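Reading the Wandmont export notice

The new Wandmont notice on dual-use exports came out in March, and I have now read it twice. It runs to 16 pages, of which 6 matter.

The main change is the threshold. Goods bound for Zarkura need a licence once the consignment passes 2000 kilograms, whatever their value. The old rule went by value alone, so cheap bulk material – pipe, resin, pump housings – was never checked.

Enforcement is left to the port offices. There are three, and only Vatier has staff trained to inspect cargo. The Lopes proposal would have moved inspection to a single office inland, but it was dropped before the vote.

The notice also says nothing about goods already in transit. I read that as an exemption, though the text does not say so.
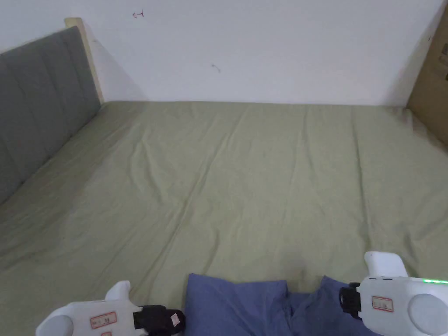
Ghada Boutros wrote to disagree on the transit point. In her reading the old rule stays in force until a shipment is unloaded, so value still counts and there is no exemption. Section 3 may support her. I will go back to it when the annex is out.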